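Planning the Equipment for a Two-Arm Pouring Bench

Student project report, Atif Dhanial

Last updated: January 24, 2026
Reading time: 4 min

1. Background

Our department wants to offer a practical course in which students teach two robot arms to do small kitchen jobs, mainly pouring from one vessel to another. My task was to prepare the purchase plan. I had to say what must be bought, what can wait, and what we can make by ourselves in the workshop. I did not write any control software for this project, and I will not discuss it.

The budget for the first stage is 1,000 dollars. The arms themselves are not included in this sum, they are paid by the faculty. Everything else must come from it: cups, funnels, cloth, spare fingers, cables, lights, and the mounts for the fixed cameras. When I started I believed this was plenty of money. After I had the first quotations I did not believe it anymore.

2. What the bench needs

I began by sitting next to the bench during work and writing down every item that was touched, worn or replaced. This list was more useful to me than the catalogs, which sell complete kits with many parts we would never open.
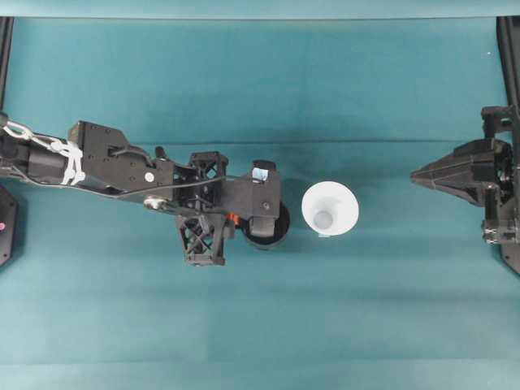 Figure 1. The bench with both arms, black cup and white funnel on teal cloth.

The cloth was the first surprise in the list. It looks like a cheap item, but it must cover the whole work surface, and it gets creases which are visible to the cameras. I planned two cloths of the same color, so that one can be washed and ironed. Buying the second one later is risky, as the shop may have a different shade by then.

The fingers were the second. The lattice type can be printed in our workshop, and I counted only material for them. The rubber pads of the other type must be bought. The supplier Lullix sells pads in packs of 30, and Waltum sells them single for a higher price. I chose the pack.

Cables I put in their own line. They move together with the arm, and I prefer to have a spare for each type in the drawer. In the first version of my plan the cables were hidden under "small parts", and my supervisor asked me correctly to separate them.

3. Cups and vessels

For the vessels I had two wishes which are against each other. The students should practice with normal household things, but the results should be comparable from one group to the next. My solution is to buy one fixed set for everybody, and to let each group bring one extra vessel of its own choice.

The fixed set has a black mug, a white container and a white funnel. The mug has an orange handle with a lumpy surface, so it is easy to find by eye against the black body and the teal table. I asked for the same mug again from the shop Maksymiv, and I reserved money for replacements from the beginning. Glass I removed from the list completely. 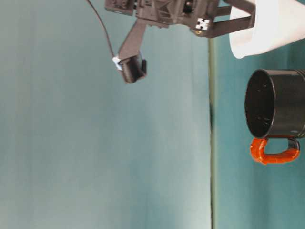

4. Cameras and lighting

The camera mounts took the biggest part of the budget. The offer from Flasora was 479 dollars for two fixed mounts with clamps and arms. It is a lot for metal tubes – almost half of what we have – and I tried to find something cheaper. The cheaper mounts were made for phones, and when I tested one it moved each time somebody leaned on the table. I kept the Flasora offer.

For the lights I propose simple diffuse panels, one at each side of the bench. They should have a dimmer, and I explain the reason in the next section.

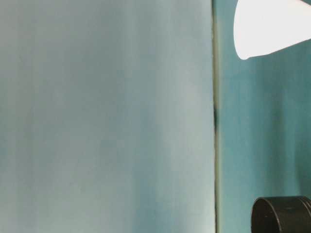
Before any lamp is ordered I recommend to check the exposure with the real objects, and not with a gray test card. A lamp that is correct for the card can be wrong for the vessels. The bright white object in the upper right has lost nearly all its surface detail, while the black cylinder below it stays mostly dark except for the rim. One brightness setting can hardly serve both of them, therefore I put the dimmer in the plan as a required item. A matte funnel in light gray would also help, and its price is very small, so I added it to the optional list.

5. Order of buying

The mounts and lights should be ordered first, then the cloth and the fixed vessels. Pads and cables can follow. If all is approved in time, the bench can be ready in June. The matte funnel and a second set of vessels will wait until we know what is left.

One point is still open. Waltum has not answered whether they accept returns from a university account.

Contact: Atif Dhanial, project office | © 2026 | Back to top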